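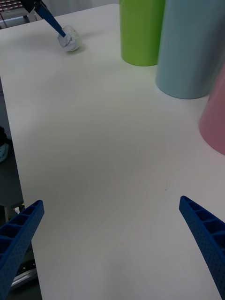
Blue fingers, a paper ball and three colored cylinders at the Skilovport open day.

Tidy table tips I took home from a robot demonstration

Posted 9/20/23

I went to the open day of the Dusari workshop in Skilovport to look at robots, and I came home with ideas for my kitchen table. The visitors stood behind a rope and the demonstration was repeated all afternoon. I made notes on the back of my ticket.

1. Clear the table first. They worked on a plain white top with very few things on it. At home I now move everything to a chair before I start to sort, also the fruit bowl.

2. Give each thing a color. The cups were green, blue and pink. I bought the same kind of plastic cups for my drawer: green for pens, blue for clips, pink for small batteries. My family learned it in 2 days - even my husband, who never reads labels.

3. Put the cups at the back. In a row near the wall they leave the front of the table free for your hands. Before, I had mine in the middle, and my sleeve knocked them over.

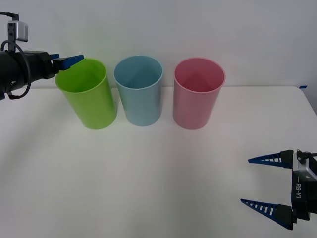
4. Open your hand wide before you reach. The gripper on the right, the one with RB-Y1 written on it, has its fingers far apart. I try to do the same with glasses on a full shelf, and I break fewer.

5. Do not hurry with small trash. One round at the demonstration was 59 seconds by my watch, and I was not bored. Paper balls, bread crumbs and threads I now take one after another, slowly - then I wipe.

If you go next year, the entrance is behind the Mnguni bakery. Bring water.

Recent tips
Jerum jars: how to remove the old glue
A shelf for 600 buttons
Cleaning the iron with salt
What to do with frozen pipes in February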